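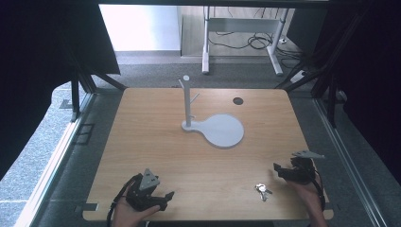

Watching a long TV series at home: small tips

Before a season marathon, write the episode numbers on paper and cross them out. The app does not always remember where you stopped.

Put the sound at the same level for all episodes. On my Vanley set the "night" mode makes voices clearer – the music stays low.

Turn off autoplay if you watch late. I allow myself 6 episodes in 24 hours, no more.

For old shows from before 2000, choose the 4:3 picture. Stretched faces look strange.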